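I have been meaning to write this one up since February, when Tanvir Selvanayagam asked me over a cup of tea whether we had "any actual rules" for the two-armed robot work, or whether it all lived in my head. It lived in my head. Some of it lived in Jérémie's head, and a bit more was on a sticky note that had lost its stick and was being used as a bookmark.

So I went away and wrote it down, and then we argued over it for the best part of a month, and I thought I'd share where we got to. If you work with machines that do household chores – or try to – you may find something to borrow. You may also think we've got it all wrong, in which case please leave a comment, I do read them.

A bit of background first. I look after practice and safety for a small group at Skostden. We mostly work on what I call the boring jobs: folding, wiping, putting things in other things. Changing a bin bag is my favourite of the lot. It sounds like nothing. My nephew can do it (when asked four times). But a bin bag is thin, floppy, shiny, and usually black, and it has no shape of its own until you give it one. If you wanted to design an object to annoy a pair of grippers you would end up somewhere close to it.

Our old guidance came from Sirico, a project some of us were on years ago, and it was written for rigid parts on a bench. It was very good at telling you how far away to stand. It had nothing at all to say about a job at floor level on carpet, with soft things lying about that can wander under an arm. Thilini Siddiqui had a printed copy with so many pencil notes in the margins that you could hardly see the original, and that was really our starting point. We called the new version the Savlow notes, after the room where we wrote them, and I'm afraid the name has stuck.

They began at 12 rules. We're down to seven, and I think seven is about as many as a person can hold in mind while also watching two arms.

The first is that you set the floor before you power anything. Decide what belongs on it and move the rest. I say "decide" on purpose. Our first draft said "clear the floor", and Prasanna Jayasinghe pointed out, quite rightly, that a kitchen or an office is never clear, and that a robot that only works on a spotless floor isn't much use to anyone. So the rule now is that whoever is running the session looks at every item, and either moves it or is happy to leave it. Leaving it is fine. Not having looked is what gets you a talking to.

The second is about cables, and it's dull, and it's the one I care about most. Before each session someone runs the arms slowly through their full reach and watches the cables the whole way. Not the grippers, the cables! Everybody wants to watch the grippers. A loop that sits nicely at rest can be a very different shape with the arm stretched out and low, and near the floor there's always something for it to snag on.

Third, both hands have their own stop condition. This took us the longest to agree. With two arms on one bag it's tempting to treat the pair as a single thing, but if one side loses its hold and the other carries on pulling, you get a torn bag at best and a bin on its side at worst. So when either hand loses the bag, both hold still. Kobe Jacobs wanted the second arm to let go as well, and we tried that, and we had bags slithering into the bin in a heap, so holding still won.
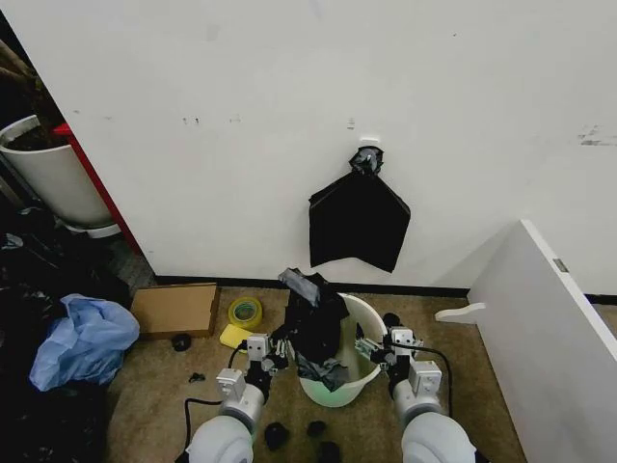
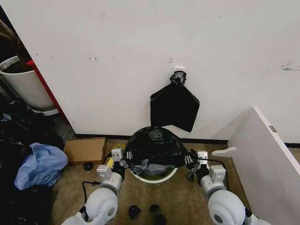

*Both arms on the black bag at the bin, with another bag hanging from its hook on the wall behind.*

Working at the rim is where rules three and four meet, so I'll do four now. Grip the bag, never the bin. If a finger has closed on the rim as well as the plastic, the run stops and gets logged, even if it would have been perfectly all right. People grumble at this one. Tanvir grumbled at it for a week. The reason I dug my heels in is that a gripper pulling on a rim feels, to the software, a lot like a gripper pulling on a heavy bag, and I don't want anyone teaching it that the answer to heavy is to pull harder. We set a limit on the pull and it stays where it is. If a bag needs more than that, a person can lift it.

Fifth, the next bag has a home. It should have a fixed place, up off the floor, which is the same at the start of every session. A hook will do very well. I was a bit sniffy about whether this counted as a rule at all, but Jérémie Masson made a good case. When spare bags are all in a pile somewhere, someone ends up leaning in to fish one out and hand it over, and then you have a person's arm in the same space as two robot arms. Give the bag a place and there's much less call for anybody to lean in.

Sixth, nobody reaches in while the arms are live. Pause, wait for the light, say it out loud, then go. I know, I know, everyone has this rule. The part we added is the saying it out loud. We use the word "hands", because it's short and you can't mistake it for anything else, and the person at the controls says "hands" back. I felt silly for the first couple of days. Now I catch myself doing it at home near the hob.

Seventh and last, write down the dull runs. Our logs used to be full of disasters and triumphs, with nothing in between, and you can't learn much from that. So each run gets a line, including the ones where nothing of note took place. We ask for the start condition, which hand touched first, whether anyone had to step in, and one free sentence. Kobe's free sentences have become something of a treat. Thilini's mostly say "fine".

We tried the whole set properly over 50 runs before we called it settled. I won't pretend that's a grand study, and I'd be cross if anyone quoted it as one. What I can say is that we had to change the wording of two rules along the way, the cable one and the hook one, and in both cases it was because somebody followed the words exactly and still ended up somewhere we hadn't meant. That's a useful test of a rule, I think. Hand it to a sensible person who will do just what it says, and go and put the kettle on.

A few things are still open. Lighting is one. Black plastic throws back such odd highlights that I suspect we ought to say something about lamps and windows, but we don't agree on what. Carpet is another, as the arms come so low that I'd like a proper minimum height, and Prasanna thinks a fixed height would rule out half of the jobs worth doing. She may be right. We've left a gap in the document with both our initials in it.

And there's the question of who gets to change the rules. At the moment it's any two of us, in writing, with a reason. A friend at Amarasinghe tells me that's far too loose and they have a form for it. I've asked to see the form. If it's shorter than a page I might pinch it.

I'll put the full text of the Savlow notes up once Thilini has been through my commas. If you have rules of your own for soft or floppy things – bedding, shopping bags, wet washing, anything that won't hold still – I'd dearly like to hear them, as we start on pillowcases next and I haven't the faintest idea what to write for those.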